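We use cookies to keep you logged in and to see which boards get read. By carrying on you accept this. OK / More choices

Mystery weekends - does anyone rate them?

packedtoolate
Looking at one of these surprise break things for my sister and her husband, the sort where you pay up front and they get told where they're going 2 days before. The firm I keep being shown is Girnia. £403 for the pair, return travel and a room for two nights, "boutique or equivalent".

I can't work out whether it's a nice idea or a way of shifting rooms that no one would choose. The site has a lot of pictures of people laughing in scarves and not much in the way of terms. Has anyone been on one, or given one?

gravelpath
Been on one. It was fine. Would I pay for it with my own money, no.

We got Edesitz, which I had never heard of. Pretty old centre, one good street, river at the bottom. We'd seen all of it by lunch on the first full day and then it rained. The hotel was by the ring road and the "boutique" bit seemed to be a purple cushion. Travel times were the real problem though. We landed late in the evening and the flight home was at half past six in the morning, so two nights turned into one day and two bits of sleep.

packedtoolate
That's just the sort of thing I was worried about. Did they give you any choice over flight times?

gravelpath
You can pay to rule out early flights. You can also pay to rule out a destination, pay to sit together and pay to take a bag bigger than a loaf of bread. I was the one given it so I only know what my brother told me afterwards, through gritted teeth.

harbourlights_2
I'm going to stick up for them a bit. We've done two with Girnia and enjoyed both. The whole point is that you don't spend three weeks arguing about where to go. My other half is a dreadful planner and so am I, and left to ourselves we stay at home and paint something. Someone else picked, we packed, off we went, lovely!

Second one was a UK break by train, so no airport at all. If the sister isn't fussy I'd say go for it.

oldtimetable
"If the sister isn't fussy" is doing a lot of work there. Most people are fussy about a weekend off when they only get a few of them.

Do the sum backwards. Take any place on the list, pick a month like November, look up the flight and a middling hotel by the ring road. I did it for Edesitz just now while the kettle boiled and I came out well under the £403, and that was with a seat and a sensible flight home. So what's the extra for? An envelope.

harbourlights_2
It's for not having to do what you've just done. Some people find that boring.

oldtimetable
It took less time than the kettle.

harbourlights_2
Then you need a new kettle.

tworucksacks
My grumble with these is the reviews. Scroll through the ones on the Girnia page and see how many were written before the person travelled. "So excited, can't wait to find out where!" Five stars. That isn't a review of a weekend, it's a review of having paid for something.

I've also never managed to find a full list of places. "Over 100 destinations" is on the home page, but when I asked which, I got a cheerful email saying that would spoil the surprise. Fine, but I'd like to know whether it's 100 towns or a dozen towns and a lot of retail parks.

packedtoolate
I'd missed that about the reviews. Just been back to look and yes, the top four are all from people who hadn't gone yet.

gravelpath
Also worth asking what happens if they can't make the dates. My brother's voucher had a booking window and he'd bought it in the summer, so by the time I opened it at Christmas a good part of it had gone. It said so, in grey, at the bottom.

mildlydamp
We looked into this for our group and decided against. We do a couple of weekends away a year and one of our lot thought a mystery one would save the usual row about north or south. The trouble was that nobody selling them would tell us whether there'd be a room with a shower you can walk into, and one of us needs that. "We'll pass on your request to the hotel" isn't a yes.

What we did in the end was our own version. Two people picked the place and booked it, told the rest of us only which station and what time, and what sort of shoes. It was Plurngate, out of season, and it was a very good weekend. Guest house called El Khatib, up the hill behind the front, plain rooms, big breakfasts, walk-in shower confirmed over the phone in half a minute. Food for the train was brought from home, and a sandwich and a cold drink beat the trolley every time.
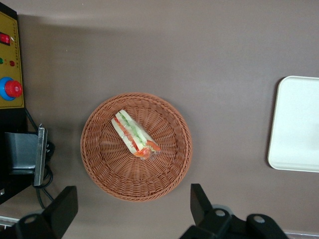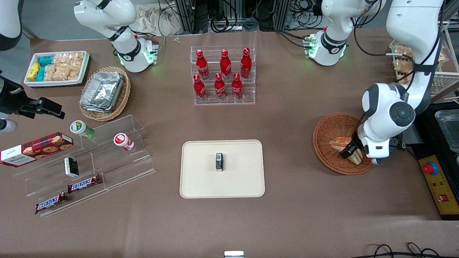
Short Breaks Group, Tuppence & Ticket Travel Club

I won't pretend it was free of grumbling. One couple guessed it from the station and spent the journey looking smug, and another said they'd have liked to bring swimming things. But we knew what had been spent and on what, and if the guest house had been bad we'd have had someone in the room to blame.

harbourlights_2
That does sound nice, but it only works because you had two people willing to do all the booking. That's the service you're paying Girnia for.

mildlydamp
I accept that. All I'd say is that our two knew us. They knew who gets train sick and who can't do stairs. A form with three tick boxes (city / coast / "surprise me!") doesn't.

oldtimetable
How was Plurngate out of season? I went years ago and everything was shut apart from a shop selling doormats.

mildlydamp
Some of it was shut. The museum was, and the little lift up the cliff. But the pubs were open, we had the beach more or less to ourselves, and you could get a table without booking. If you want a lot going on I'd choose somewhere else. The doormat shop is a bakery now, if we mean the same corner.

oldtimetable
By the bus shelter? Good. That's an improvement.

tworucksacks
Back to the question. Packedtoolate, do you know for a fact that your sister wants a surprise? I ask as somebody who was given one and hated it. I spent the whole run-up checking the weather in places I'd made up my mind it would be, and packed for all of them. My partner thought it was thrilling. We are still together but I wouldn't call it a romantic gift.

packedtoolate
She says she likes surprises. Her husband likes to know where the car park is.

tworucksacks
Then there's your answer, I think. Half of them will have a good time.

gravelpath
Less than half. She'll be sat next to him.

harbourlights_2
Oh come on, people cope! Mine was nervous the first time and by the time we were at the gate he was telling strangers about it. You lot would talk someone out of an ice cream.

oldtimetable
Depends what they're charging for the ice cream, and whether I'm allowed to see the flavours.

packedtoolate
OK, so I emailed Girnia with some questions. Putting the answers here in case they help anyone else.

Can the dates be changed: once, for a fee, if it's before the place has been chosen. They wouldn't say when it gets chosen.
Can I pick a flight that isn't at dawn: yes, as an extra, per person, each way.
Is breakfast included: "in many of our hotels".
What counts as equivalent to boutique: no answer to that one, but they did send me a discount code.

tworucksacks
"In many of our hotels" is lovely. I might have it on a mug.

gravelpath
Ours wasn't one of the many.

harbourlights_2
Fair enough, the breakfast answer is poor. We had it both times, but I can see that's luck if it isn't written down. I'd still use them for us. I might not buy it blind for somebody else.

mildlydamp
If you have £400 to spend, you could book the room yourself somewhere you know is decent, keep it cancellable, and tell them the dates but not the place. Then if he really can't stand it you tell him early and he can look at car parks to his heart's content. Ring the hotel as well. You learn a fair bit from how they answer the phone.

packedtoolate
I'm leaning that way. Might even try your El Khatib place, though it's a long haul from where they live and I'm a bit wary of a guest house that one person on a forum liked.

mildlydamp
Quite right too. Several of us liked it, but we're all from the same group and easily pleased by sausages. Ask them about the room at the back - the front ones get the gulls.

oldtimetable
I'd check the trains before anything else. That line gets dug up most winters and then it's a bus from two stops short, with everybody's cases on their knees.

packedtoolate
Noted, will look tonight and report back if I book anything.

Recent topics on this board
Hotel "late checkout" that turned out to be eleven o'clock
Is a seat reservation worth paying for on a short hop?
Edesitz in winter - anything open?
Gift vouchers with grey small print, post yours
Shoes for cobbles
Travel pillows: has one ever worked for anybody?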